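工单：手持夹爪示教，“捡垃圾入桶”任务夹爪开度漂移、轨迹回放偏位
项目：Hamo 家务示教
设备：Ladik 手持夹爪，2号把
采集软件：Bedeva 采集端
状态：处理中，待复测
优先级：高（7月这批要交）

【问题描述】
下午开始录入桶任务，前面几条正常，后面回放全歪。具体：
1. 夹爪手上明明全张开了，软件里开度只到91%，再捏再放也上不去
2. 回放到臂上，松手位置偏，东西砸在桶沿上弹出去
3. 偶尔有一两帧位姿跳一下，跳完自己回来，日志里没报错
同一套流程上周在Caron的样板间录过，没这毛病。这次换到住家环境，光线、地面都不一样，先不下结论。

【环境】
采集端是最新的稳定版，没装测试包。固件没动过。
电池满的，换过一块，一样。
存储卡剩余空间够，排除。
录制人一位，右手持，站着录，弯腰往桶里送。

【排查记录】
14:10 重启采集端，开度还是91。
14:15 重启夹爪，开机自检过了，张开显示100，捏了几次以后又掉回91。说明不是软件缓存，是捏的过程里出的问题。
14:25 拆指垫看了下，没松。连杆手动推到底，能感觉到最后一小段有点涩。加了一点点润滑，好了两条，又回来了。
14:40 怀疑是开机零位标得不对。手册要求全张开状态下开机，录制人习惯握着开机，手指搭在扳机上，可能压了一点。让他放桌上开机再试，显示100，连录6条没掉。先记着，不能算定论。
14:55 第7条又掉了，掉到94。还是有东西。
15:05 拿了另一把（3号）对比，同一个人同一个桶，录10条，开度全程正常。基本确定是2号把自己的硬件问题，不是环境也不是手法。
15:20 2号把编码器插头重新拔插，插头一侧有点翘，按平。再录，正常。再观察。

开度先放一放，说位姿。

15:35 3号把开度正常，但是位姿跳帧还在。所以这是两个问题，别混着查，之前浪费了不少时间。
15:45 翻跳帧的时间戳，集中在弯腰靠近桶的那一段。抬起来就稳。往两边转没事，往窗户那边转必跳。
15:50 初步判断：视觉定位丢特征点。靠近桶的时候大面积被桶内壁占了，远处又过曝，能用的点太少。
16:00 拉上窗帘再录，跳帧明显少了，没有完全消失。
16:10 放慢下探速度，再好一点。录制人说慢下来手抖，不好控制，折中了一下。
16:20 建图重新做了一遍，绕房间多走了一圈，低处也扫到。之前建图只在站立高度扫，低处没覆盖，这个应该是主要原因之一。

【偏位问题】
回放偏位和跳帧不完全是一回事。没跳帧的条也偏，只是偏得少。把2号把录的和3号把录的分开看，2号的松手点普遍偏早，对上了开度那个毛病：软件以为还没开到位，实际手上已经放了，时间对不齐，回放自然就歪。
3号的偏位小很多，剩下的应该就是定位误差。
另外发现一个：有两条的起始姿态没回到标记点就按了开始，这两条直接作废，不修。

【截图及场地情况】
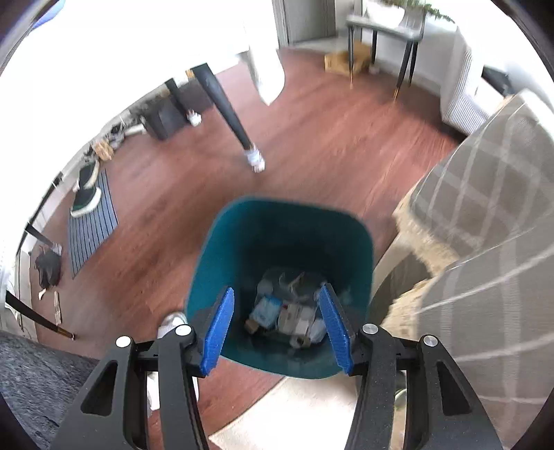

松手点怎么定，之前一直没写清楚，这次统一：指垫进到桶口范围内再松，不要在桶外抛。青色桶壁很光，几乎没纹理，两片蓝色指垫又挡着桶的下半边，定位能用的只剩周围地板和远处那些东西。偏偏远处上方白的一大片过曝了，特征点全废，跟上面15:50的判断对得上。桶底已经有一小堆包装、纸盒之类，后面录的时候不用清空，但别堆太高，不然落点看起来每条都不一样，标注那边又要来问。录制人的脚尽量往后站，鞋露在桶边上，这种会动的东西也算干扰。

【临时处理】
- 2号把停用，贴条，寄回检修，插头问题写在单子里
- 后续全部用3号把
- 开机一律放桌面、全张开、手不碰扳机，等提示音再拿
- 窗帘拉上，补光从侧面打，不要正对
- 建图必须包含低处，膝盖以下至少绕一圈
- 下探放慢，最多不用慢过现在这个速度，再慢手抖更麻烦

【数据处理】
今天一共录了65条。2号把的全部打标“开度可疑”，先不删，不进训练集。3号把窗帘拉上以后的可以用，拉之前的逐条看位姿曲线，有跳的剔掉。
开度能不能后期补？问了，理论上可以按比例拉回去，但是掉的时间点每条不同，手工对太费时，不如重录。定了，重录。

【待办】
1. 明早用3号把补录，先录10条回放看效果，没问题再继续，别一口气全录完再发现歪的
2. 采集端能不能加个提示，开度长时间到不了100就弹窗，已提给Bedeva，等回复
3. 跳帧没报错这点也一并提了，位姿突变应该进日志的，现在静悄悄的很坑
4. Caron那批抽几条回看，确认当时2号把是不是已经有苗头。要是有，那批也得重标

【补充】
17:30 Bedeva回了，弹窗可以加，下个版本。跳帧日志要再看，让传原始包，正在传，网慢。
17:50 用3号把又试了几条，窗帘拉上，慢速下探，回放都进桶了，有一条擦了下桶沿，也算进。先不关单，明早补录完再更新。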